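Last updated: 6/24/25

Safe Working Rules for a Simulated Kitchen Arm
Project report, Bisik group
Prepared by Bethel Degefa

3. Rules adopted

The group was asked to write a short code of practice before any task was recorded. The rules apply to simulated runs in the same way as they would on real equipment, so that habits formed at the desk carry over to the lab.

3.1 The gripper shall approach objects from above, with the fingers pointing down, unless the task sheet states otherwise.
3.2 Speed shall be reduced to 8 percent of the set limit near any upright container.
3.3 A run that touches an object not named in the task sheet shall be marked as failed - even when the task itself is completed.
3.4 Settings shall not be changed between runs in one series.

4. Application

The rules were applied to 835 runs. Of these, 39 were marked as failed under rule 3.3, most of them on counters with several items. The group recommends that the task sheet list every object on the counter.
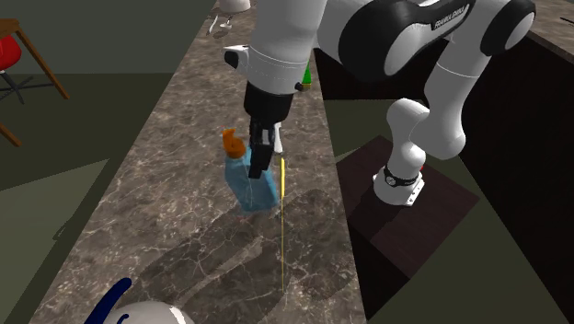 Figure 2. Simulated arm with gripper pointing down beside the blue bottle.

Rule 3.2 remains under review. A revised limit will be proposed in August, together with a form for reporting failed runs.

Contact: Bisik group office | Copyright Bisik group | Back to top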